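# Why do we fold a shirt?

A shirt is made of thin cloth, and thin cloth remembers. If you leave it in a ball until Monday, it keeps many small lines, called creases. When it is folded, it has only a few lines, and they are straight.

A bed is a good place to fold, because it is wide and soft. Lay the shirt face down and smooth it with your hands. Bring in the two sides, then fold the bottom up to the top. 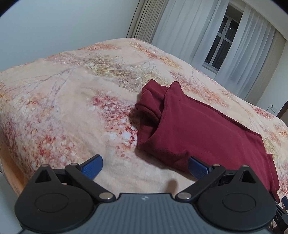 Dark red cloth on a blanket with branches and blossoms:

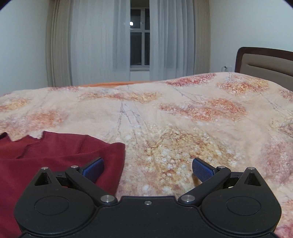 Milagros Olmedo writes to us that in her house they roll the shirts, and that 7 rolled shirts fit in one small drawer. Rolling is also good — it only needs a tight roll, so the shirt does not open again. Try the two ways with the same shirt and look at the lines the next morning.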